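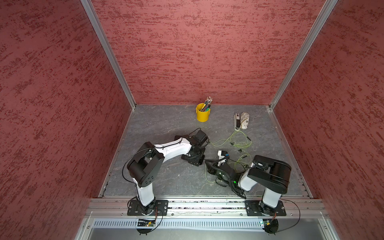 My project was a coast-down test on an old kit car called the Jasex, and I picked it mostly because I wanted an excuse to get near one. It's a two-seater built in small numbers in Pletville, and Tibor Kocsis, who owns this one, let me use it for a whole month (December, so bring gloves!). The idea is simple: get up to speed, drop it into neutral, and time how long it takes to slow down. From that you can work out how much drag the car has. 

We used the old service road outside Crenshaw, which is flat enough if you stay off the last 200 yards. Barnabás Sárközi drove and I sat next to him with the stopwatch and a clipboard. With two of us and the fuel on board the car weighed 2562 pounds – heavier than I'd guessed for something that low.

Each run started at 70 mph and I wrote down a time every 10 mph. We went both directions to cancel out the wind, then did it all again with the gaps around the headlights taped over. Tape made the car coast longer, though my times wandered a lot from run to run. I think the tires were still warming up in the first few.

If I did it again I'd use a data logger instead of my thumb, and I'd check the tire pressures between runs. Tibor wants to try it with the side windows out next, over at Urmont where the road is longer.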